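Manipulation Software Group - Minutes of the October meeting

Chair: Elisa Rinaldi
Present: Zandent software team, Costa (planning), Ekano (tooling and data storage)
Apologies: Oner
Start: 10:00

1. Minutes of the previous meeting

Accepted with one correction. Under the item on logging it was written that the timestamps are taken from the camera driver. They are taken from the recorder process, when the image arrives. Elisa asked that this is corrected also in the wiki.

2. Actions carried over

The new release of the replay viewer is installed on both workstations. The colour of the left and right trajectories is still exchanged in the exported plots. Ekano has the fix on a branch and will merge it after review.

The calibration guide is still in draft. Zandent asked for one more week and this was agreed.

3. Time alignment between head view and gripper views

Zandent reported on the alignment of the streams. The offset between the head camera and the gripper cameras was 40 ms in the old recordings, and the policy was trained with this offset inside. A correction at load time is now possible by a parameter in the dataset config. The default stays at zero until the old checkpoints are retired, so that results already reported can be repeated.

Costa asked if the same parameter is applied to the gripper opening width. It is not. The width is read on a separate thread and has its own delay, which nobody has measured so far. It was agreed to measure it before the next training run.

4. Mug tree task: perception and grasp planning

The discussion was mostly about the cup when it lies on its side. The pose estimator was tuned on upright cups and it often gives the axis in the wrong direction when the opening is turned up and to the side. The planner then proposes an approach from the closed end. Costa proposed to give the planner both hypotheses and to let the collision check against the post and the pegs decide. Elisa preferred to fix the estimator first, but agreed to a short trial of both.

The views from the head and from the gripper were looked at together during this item. 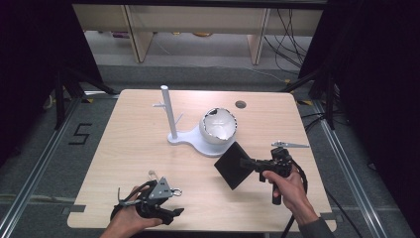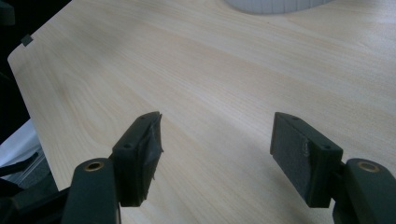

5. Finger pads and the contact mask

The covering on the inner face of the left finger is torn and the edges are frayed. The other finger has its gray textured pad. The segmentation model was trained with the same pad on both sides, and the loose flaps can be taken as part of an object between the jaws. Two proposals were made:

- mask both fingers completely in the gripper view, using the opening width to move the mask
- replace the covering and keep the current mask

It was decided to do both. The mask must be generated from the CAD model and not drawn by hand, as the hand-drawn one was already wrong after the last change of fingers. Zandent will also add a field for pad type in the episode metadata.

6. Training run

The next run will use 900 episodes. Episodes with a failed tracking check stay out. In the last export 17 episodes passed the check with a jump in the left gripper trajectory, and the threshold on angular velocity will be lowered for this reason. Ekano noted that the check takes too long on the shared server - it will be moved to run at upload.

7. Other business

Oner sent a written comment on the naming of branches. It was postponed to the next meeting.

Actions

Zandent: measure the delay of the opening width; add the pad type field; finish the calibration guide
Costa: trial of the planner with two cup hypotheses, results to be compared with the corrected estimator
Ekano: merge the plot colour fix; move the tracking check to upload
Elisa Rinaldi: correct the wiki page on timestamps; order the pad material

Minutes written by Elisa Rinaldi. Corrections please by e-mail before the next meeting.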